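Open Day at Plosiston

Four floors of studios, one floor of promises

The bus to Jirnutdale lets you off at the wrong end of the street, by the tire shop, and from there you walk along a chain-link fence until you see the banner. It said ART LIVES HERE. I have seen that banner, or its cousins, on former bakeries, former jails and a former bowling alley, and I have learned to ask how long the lease is. The woman at the desk didn't know. She gave me a paper wristband and a map with the floors printed in the wrong order.

Plosiston used to make buttons and zippers. Two years ago the building was taken over by the Dambrauskienė Foundation, which pays for the lights and, judging by the size of the logo in the stairwell, would like that remembered. There are five floors, studios on all of them but the top, which is given to a permanent display of the foundation's own collection. The brochure calls the whole thing "an ecosystem." It's a building with artists in it, and some of them are good, so I'll try to be fair.

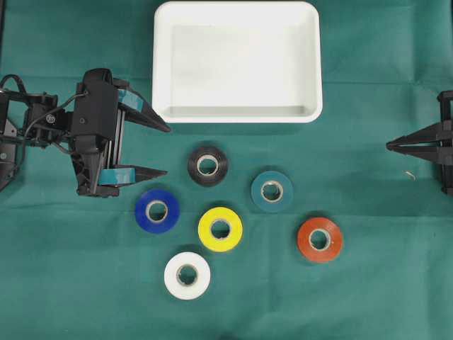 Ground floor, Plosiston open day, 22 June 2018.

I started at the bottom because the elevator was reserved for guests of the foundation. The ground floor is where the place puts whatever it wants visitors to meet first, and the mood was closer to a trade fair than a studio visit. Everybody had a card. One painter, who makes perfectly decent small landscapes in egg tempera, had been talked into a wall label that used the word "interrogate" twice. I asked him what the hills were being interrogated about and he laughed and said the office wrote it. He'd wanted the label to say "Hills."

That was more or less the pattern on the second floor as well. The work was quieter than the text next to it. A weaver had hung three narrow pieces in undyed wool by the window, where the light came through them sideways, and you could happily have stood there a good while if the recorded commentary hadn't kept starting over. A sculptor was showing plaster casts of door handles from demolished houses. I liked those very much, then read that they were "a monument to the haptic," and liked them a little less.

The reason I made the trip was Vaida Rimkutė, who has the corner room on the third floor. I saw her drawings in Usitz last November, in a group show where they were hung too high and next to a fire door, and they were still the only thing I remembered on the train home. She draws with a carpenter's pencil on the backs of old invoices, mostly interiors, mostly without people. What she can do with the gray of a ceiling is remarkable.

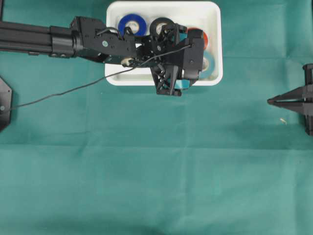 She wasn't having an easy afternoon. Her room had been chosen for something called a Live Encounter, meaning that she was supposed to draw while we watched. She had plainly decided to do it as badly as she could. She sat with her back to us and ruled lines. A man behind me whispered that it was very powerful. After a while she put the pencil down, turned the chair and asked whether anyone wanted to look at the drawings, and then it became a real visit. They were in a flat box, unframed. The new ones are bigger and less sure of themselves, with whole passages rubbed out and left dirty, and I think they're better than what was in Usitz. One of a school corridor has a floor that seems to tip toward you the longer you look. She said she hated it. She may be wrong.

I asked about the residency. She said the heat works and the rent is low, and that was all she'd say with the door open.

The fourth floor had the talk. Agnese Kalniņš, who runs the program, spoke in a room set with 100 chairs, most of which stayed free. She's a good speaker and I don't doubt she means it. But I wrote down "porous," "convening" and "generative," and I didn't write down a single sentence about what happens to the tenants when the foundation's funding comes up for review. A student near the front asked exactly that. The answer was that Plosiston was "committed to duration."
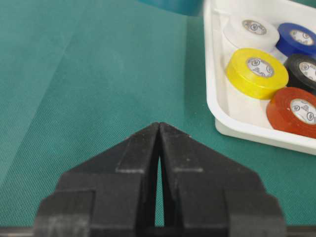

Then the top floor, and the collection. The foundation owns 634 works on paper, a number repeated on the wall, in the brochure and on the tote bag. Only a small part of them is up at any time, and I'd guess from the hang that whoever chose them was choosing signatures. There are several dull prints by people who made wonderful ones. They're framed identically, in pale ash, at identical distances, so that a furious little etching of a dogfight gets the same polite treatment as a poster design for a spa. The lighting is excellent. The bench is in the wrong place. 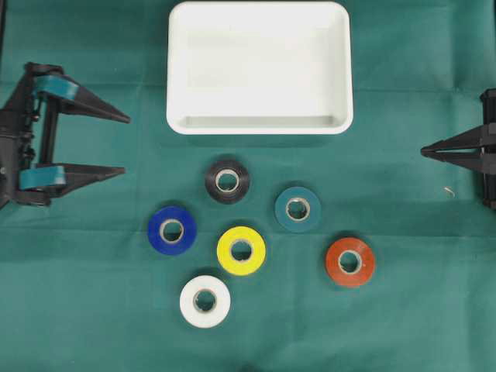
Color is meant to be the theme up there, according to the leaflet, and I spent a long time in front of a grid of painted squares waiting for one of them to do something to its neighbor. It's a hard thing to bring off. The painter had every advantage, including a wall to himself, and the squares just sat there. I thought about the six rolls of electrical tape laid flat on a green cloth, a plain white tray above them with nothing in it. All that green showing through the holes in the middle, and the different colors working against it. I'd take that over the grid, and I suspect it cost less to insure.

Coffee is six dollars and comes in a cup with the logo on it. The bookshop had one copy of the Usitz catalog, bent at the corner, with Rimkutė's name spelled two ways.

Would I go back? For the third floor, yes, and for the door handles, and I'd like to see what the weaver does when somebody turns the sound off. Go on an ordinary weekday if they'll let you in. Studios by appointment, says the website, though the form sent me back to the home page both times I tried it. The last bus leaves from the tire shop at a quarter past seven.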